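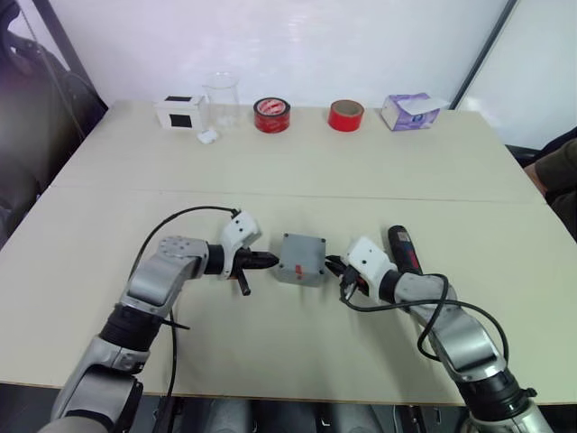

How do you keep from losing the screws when you open up a small enclosure?
Put them in a cup before you put the screwdriver down. Any cup. I use an old jam lid at home and it has never let me down (the cat has).

So I've been on a little-gray-box kick since March. It started with a doorbell transformer housing from Winddale and now I open everything. Chenxi Feng thinks I need a hobby. I told her this is the hobby! I've got 14 of them on the shelf over the washer, and two still have their lids off because I ran out of patience.
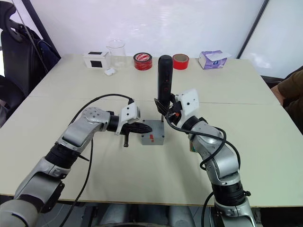
My big thing lately is a clear table. I used to work in a nest of mail and coffee mugs and then wonder where the lid went. Now everything that isn't the box gets pushed back to the wall, same as the tissue box and the rolls of red tape along the back of this table, and the middle stays open for the job. Peiyu Li does it by habit and it took me years to catch on.

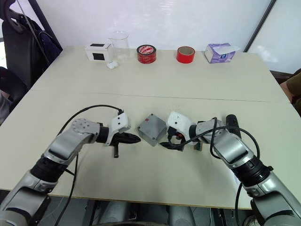
Gray box, cream table, stuff lined up at the back.

A few things I'd tell anybody starting out. Turn each screw a little at a time and go corner to corner, so the lid comes up even. Don't crank down on plastic. I stripped one on my Uvero case that way and had to glue it, and it still rattles when a truck goes by. 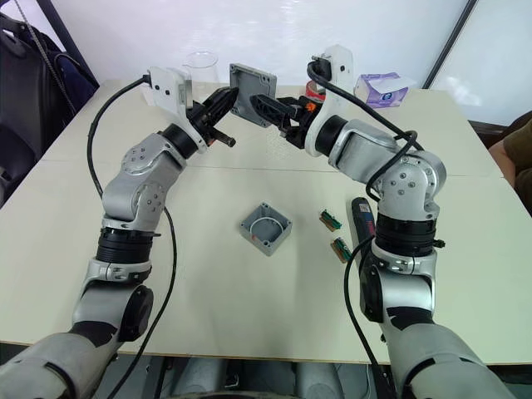
What I look for once the lid is off

Dust first, then the rim. If there's a gasket I wipe it with a dry cloth and check for flat spots, and I run a fingernail around the edge for cracks. Qianru Zou swears by a soft paintbrush for the corners and I'm coming around to it. Next up is the garage sensor box, if I can find the ladder.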